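Collections Review: The Salt Ledger, by Jeanine Aerts
Reviewed for the Etdale District Library Reading Service
Category: Adult fiction, psychological suspense
Recommended for: General adult collections; book groups with some caution

The Salt Ledger is the second novel by Jeanine Aerts and the first to be issued by Umali in a trade paperback edition. It follows Marit Hollen, a probate clerk in the harbor town of Sturnberg, who is assigned to settle the estate of the man she was once engaged to marry. Among his papers she finds an account book in which he has recorded every favor he ever did for her, with a price entered beside each one. The final total is 3205, with no currency given. Marit spends the rest of the novel deciding whether she owes it, and to whom.

The premise is strong and the author wastes little time in reaching it. The ledger appears on the ninth page. By the close of the second chapter the reader has met the dead man's widow, his business partner, and the brother who expects to inherit the house, and has reason to doubt all of them. Aerts writes short scenes and ends them early. Conversations are often left standing at the point where one party has understood something and the other has not.

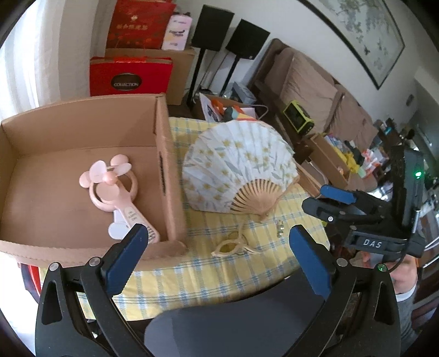 Marit herself is a difficult narrator. She is exact about dates and sums and evasive about almost everything else, and some members of the reading panel found her cold. Uzma Butt, who read the novel for the Service in proof, noted that Marit lies to the reader at least once in the opening chapter, in the matter of the returned ring, and that the lie is easy to pass over. Readers who catch it will enjoy the first half a great deal more than those who do not. A second reading is rewarding for the same reason.

The relationship between Marit and the widow, Helene, is the best thing in the book. They begin as opponents, become uneasy allies over the sale of the boatyard, and by the winter chapters have reached a kind of friendship that neither would admit to in company. The long supper in chapter fourteen, during which Helene reads aloud from the ledger in a perfectly level voice, deserves particular mention. It is uncomfortable and at times very funny.

The middle section is less secure. A subplot concerning the business partner and a forged mooring license takes up 49 pages and is resolved by a letter that arrives at a convenient moment. The brother, who has been drawn with care up to this point, is sent away to Rernidel and does not return until he is needed. Severyn Sirko, also of the panel, considered the forged license necessary to the ending. The present reviewer does not agree. The same information could have been given to Marit by Helene, who plainly has it.

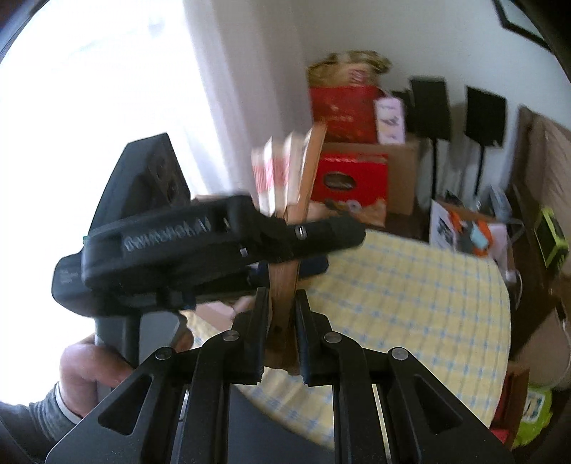
The prose is plain and well controlled. Aerts avoids the heavy weather that often settles over suspense fiction with a coastal setting, and she has a good ear for the language of offices: the polite refusal, the form sent back for a missing initial. A few expressions are overused. Jaws tighten and breath is held more often than the events require, and the word "ledger" itself is asked to carry a good deal of meaning by the last chapters.

The ending will divide readers. Marit makes a payment, but the author withholds both the amount and the name of the person who receives it. Those who prefer a full solution should be advised of this in advance. The clues needed to form an opinion are present, and most can be found in the inventory of the house in chapter six.

The novel contains sustained emotional manipulation between partners, one scene of physical violence, and a brief account of a drowning. Sexual content is limited and not explicit. The Service has placed the title in its adult list and does not propose it for younger readers.

The paperback is well made, with clear type and generous inner margins. The map of Sturnberg printed inside the front cover is useful, although the boatyard is marked on the wrong side of the channel according to Marit's own directions. A large print edition is planned for September.

Branches holding the author's first novel, Low Water Mark, may wish to shelve the two together. They share a town and one minor character, the harbor pilot, but may be read in either order. Discussion notes prepared by Yevdokiia Fedoruk are available to registered book groups on request from the Etdale desk.

Rating: Four out of five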